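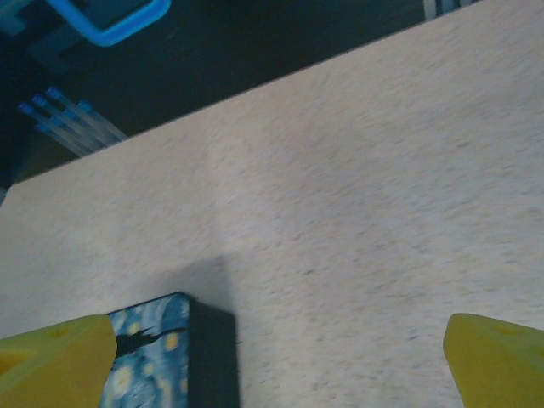 What did the levy on single-use drinks containers change in Hulgate this period? Sales in taxed containers fell by 13 per cent against the same period a year earlier, and sales in refillable bottles rose, though from a low base.

Search this site Go

Progress report to the funder: Hulgate container levy study
2025-03-09
By Iason Christodoulou

Till records have now been received from 52 shops. Eight more agreed to take part but have not yet sent usable files. Stulleso supplies its figures by pack size, so these must be converted before they can be added to the main table.

The household survey closed in February with 3000 valid returns. Weighting by age and income is complete. Weighting by distance to the town boundary is not, and the cross-border estimate should be treated as provisional — it may move either way.

Trade responses remain divided. Warraich has passed the levy on in full at the till. Brusetti absorbed it on own-label water and raised prices on other lines, which makes the pass-through rate hard to state for the sector as a whole.

Spending is within budget. We request that the unspent travel money be moved to data cleaning. The next table of results will cover small shops only.

Comments

marketrow: Does the 13 per cent include cafes?

I. Christodoulou: Shops only. Cafes are in the second stage.

pennyfold: People near the boundary just drive over for their cans. I'd like to see that number when it's done.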